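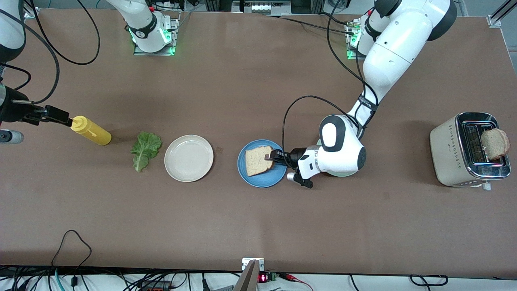
Plates, bread and toaster on the long table

I sent money abroad for the first time in March and got most of it wrong, so I'm writing down what I did the second time. It might save somebody a few pounds.

The background is dull. My brother-in-law Matúš Ševčík is having a roof replaced on the house he and my sister bought outside Košice, and I'd promised to put in a share. The roofer wanted euros, my savings are in pounds, and the bill for my part came to 2378 euros.

In March I used my bank. I typed in the amount, saw a fee that looked small, and pressed the button. I didn't look at the exchange rate at all. When I worked it out a week later with the statement and a calculator, the rate I'd been given was well over 3 per cent worse than the one on the news that morning. The fee I'd been looking at was the small part. Most of the cost was in the rate, and it isn't listed anywhere as a charge.

This time I compared three places on the same afternoon, within a few minutes of each other — rates move, and there's no use comparing a morning quote with an evening one. I tried my bank again, then Clilton, then Curero. I ignored the fees and the headline rates and asked each of them one thing: if exactly 2378 euros has to arrive, how many pounds leave my account?
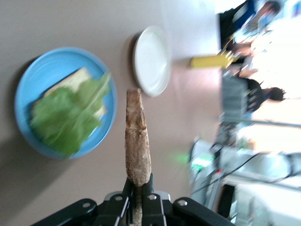
Asked that way, the bank was the dearest by £75. Clilton and Curero were close together. Clilton had no fee and a slightly poorer rate, Curero had a fee and a slightly better one, and on my amount Curero came out ahead by less than the price of a coffee. On a smaller sum I think it would have gone the other way.

I went with Curero. Signing up meant a photo of my passport and a proof of address, and they turned down the first one I sent (a council tax letter, too old). The second was accepted the next morning. Do this part before you need it. I'd left it late and the roofer was already asking.

A few other things I noted:

You can usually fix a rate for a day or two while your payment reaches them. Check when the clock starts. Mine started when I confirmed the order, and my bank then held the payment for a security check, which used up most of an afternoon.

Matúš's bank took nothing off the incoming euros, but he rang them first to ask. Some do charge.

I also spent far too long waiting for a better rate. I watched it every day for a fortnight and it went down, then up, then back to nearly where it had been. If I'd waited for the best day of the lot I would have saved £3.

The money arrived in the afternoon of the day after I sent it, to the cent. The last payment is due in November, when the gutters are done, and I'll run the same comparison then.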